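Laborbuch Greiferstand, Sisville
8. Oktober 2020
Vergleich der Fingerbeläge, zweiter Durchgang, Thema Hammer

Erst einmal der Stand von gestern Abend, damit Yung-ching nicht wieder suchen muss: Die glatten Finger liegen jetzt in der Schublade unter dem Messrechner, die gerippten sind montiert. Ich habe beim Umbau die beiden Passstifte vertauscht und mich eine halbe Stunde lang gewundert, warum der Nullpunkt wandert. Also bitte, liebe Kollegen, immer den mit der Kerbe nach oben einsetzen, dann bleibt einem das erspart.

Zum Programm. Chin-lung Tsao hatte sich gewünscht, dass wir endlich etwas Kopflastiges greifen und uns von den braven Prüfklötzen verabschieden, die ja doch bei jedem Belag gut aussehen. Ein Klauenhammer ist dafür ein dankbarer Kandidat: Der Schwerpunkt sitzt weit oben, und sobald man ein Stück zu tief am Stiel fasst, will sich das ganze Ding um die Greifachse drehen. Mit den glatten Fingern hatten wir genau das, und zwar bei 6 von 54 Griffen, alle beim Schwenken und keiner beim Anheben. Das steht so auch in der Tabelle, Blatt zwei.

Für heute habe ich die Griffstelle dicht unter den Kopf gelegt, auf den gelben Teil des Stiels. Den schwarzen Teil weiter unten lasse ich vorerst aus, obwohl er mich sehr reizt, aber zwei Änderungen auf einmal haben uns schon im März beim Lurnilitz-Greifer nur Verwirrung gebracht (wer dabei war, erinnert sich an die langen Abende). Schließkraft unverändert, Geschwindigkeit unverändert, Regler wie gehabt auf dem alten Parametersatz. Dazu die Frage, welche Kamera uns beim Beurteilen der Griffstelle mehr hilft, die kleine am Handgelenk oder die feste mit Blick auf den Tisch. Ich hatte vorher auf die feste getippt, muss aber zugeben, dass ich die Backen aus der Nähe viel lieber beurteile. Für die Neigung des Stiels nehme ich weiterhin die andere.

Hammer im Griff, zuerst vom Handgelenk aus, danach zweimal mit Blick auf den Arm:

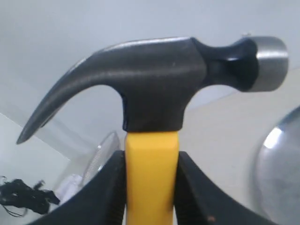
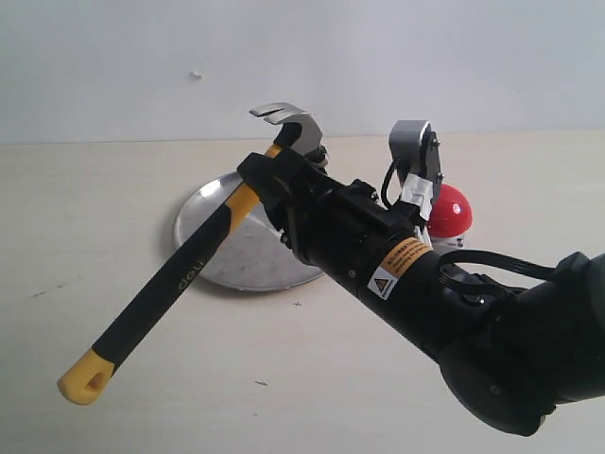
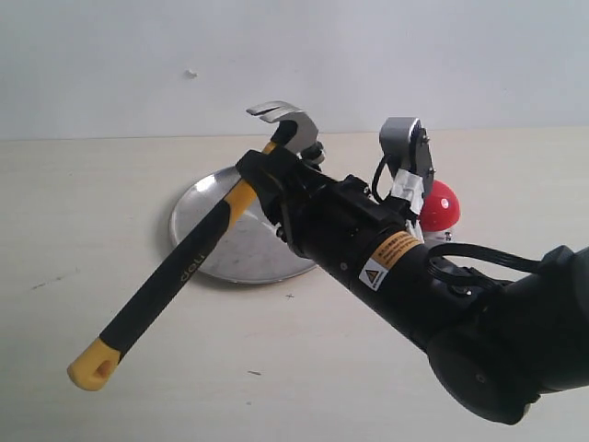

Bei der Auswertung möchte ich diesmal sauberer trennen zwischen »verdreht« und »gerutscht«. Yung-ching Fu hat völlig recht, dass wir das bisher in einen Topf geworfen haben, und für den Bericht nach Plitovbridge taugt es so nicht. Mein Vorschlag: Winkel des Stiels vor und nach dem Schwenk notieren, dazu den Abstand der Finger zum Kopf, und alles Weitere kommt ins Bemerkungsfeld. Geplant sind 117 Griffe mit den gerippten Fingern, danach dieselbe Zahl mit den weichen Belägen von Chung, sofern das Päckchen bis dahin angekommen ist.

Noch offen:
Griffstelle tiefer am Stiel, erst nach der vollen Reihe.
Belichtung der Handgelenkkamera festsetzen, die Automatik regelt mir zu viel nach.
Dauerlauf mit 1.000 Schließzyklen, am besten über Nacht, Chin-lung wollte das Skript dafür heraussuchen.
Neue Klebestreifen für die Tischmarkierung bestellen.

Und falls jemand meinen kleinen Drehmomentschlüssel gesehen hat: Ich brauche ihn für die Fingerschrauben und wäre sehr dankbar, wenn er wieder auf meinem Platz läge.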